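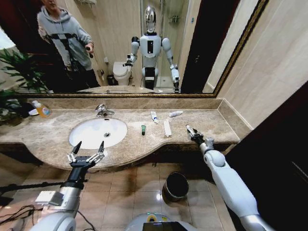 Eduard Vrabec had run the ferry between Tandstead and Zultport for most of his working life, and in October the company told him the boat would stop at the end of the month. The new bridge was open. On the last few crossings he had carried a dog, two bicycles and a man who wanted to see what the ferry was like before it was gone.

He read the letter twice in the wheelhouse and put it in the drawer with the tide tables. Then he took the boat across, because it was eight in the morning and that was when it went.

Mrs. Ishida was waiting on the Zultport side. She had a cousin in Tandstead and crossed to see her every week, and she paid in coins.

"They say the bus takes 7 minutes over the bridge," she said.

"That's what they say."

"I don't like the bus."

He let down the ramp for her and she walked on with her bag. The fare had been 120 when he started, in the old money, and people had complained when it went to 130. He still had the painted board with both prices on it, one under the other, in the shed. 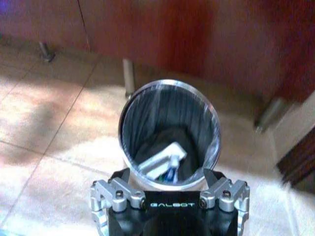 Would he leave the river once the boat was gone? He would stay in the house on the landing and keep the shed, and he thought he might fish.

His daughter wanted him to come and live in Plalto, where she had a spare room and a yard. She called that night and told him about the yard again. He said it sounded fine. He had been to Plalto once, in the summer, and had not been able to sleep. It took him until the second night to work out that he was listening for the water.

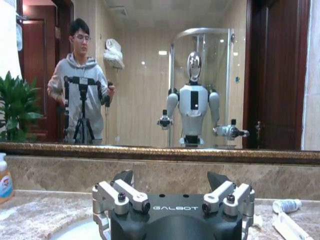

The mirror above the counter, with one person reflected at the left.

On the last day it rained. Eduard had expected a crowd and had put on his good jacket, but there were 8 people on the noon crossing and most of them stayed inside. A boy asked if he could blow the horn. Eduard let him do it twice.

Mrs. Ishida came for the last boat back. She sat on the bench by the wheelhouse, where she always sat, and did not say anything until they were past the middle of the river. You could see the bridge from there, and the headlights going over it.

"My cousin says she'll come to me now," she said. "On the bus."

"That's good of her."

"She talks the whole time. At least here I had the ride home."

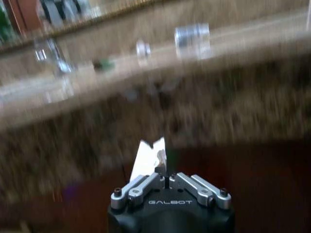
Two silver finger assemblies on a black housing.

He tied up at Zultport and walked her to the road. She tried to pay him and he wouldn't take it, so she put the coins on the post at the top of the ramp and went off up the hill.

He took the boat home empty — the only time he had ever done that with all the lights on. When he had shut down the engine he sat for a while in the wheelhouse. Then he got the tide tables out of the drawer and checked the morning's high water, and wrote it on the back of the letter.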